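The Smallest Room Gets a Big Wall

For many years I thought a toilet room must be white. Mine was white when I moved to Sterkcombe and it stayed white for a long time. Then I began to visit people who had decorated theirs, and I understood how timid I had been.

Paper is the easy way to start. It costs little, it can come down in an evening, and landlords do not complain much. A wide roll from Pichler, the art supplier on the harbour road, is 25 metres long and it was enough for two rooms of friends, with mistakes included.
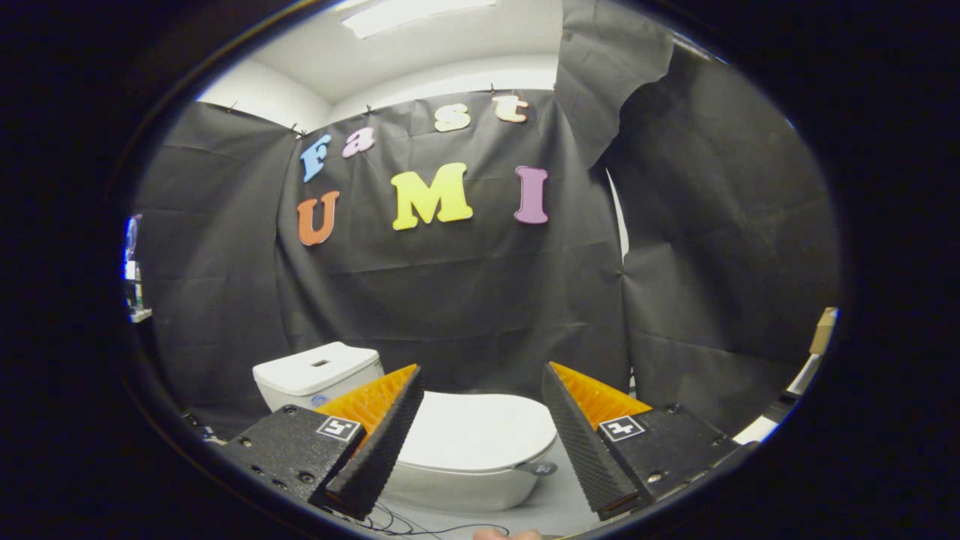 STERKCOMBE, 2020-06-28

Black paper goes across the back wall and the sides, held along the top with small clips, and the foam letters are spread over it: "Fast" in blue, pink, pale yellow and peach-orange, climbing a little to the right, and "UMI" under it in larger capitals. The yellow M is the largest of all. Against the black, even the pale colours are strong, and the white toilet looks very clean.

Creases are the common problem. Folded paper keeps its lines on the wall, so ask for it rolled if you can. I was told at Galline, where they sell letters in bags of 144, that a cool iron helps, but I have burnt one sheet and I do not try it again.

Give the letters more space than you think they need. Put them up with a very small piece of tape first, close the door, and look again the next morning. Corners are harder. There I let one sheet go 2 centimetres over the other, and I press the join with my thumb from top to bottom.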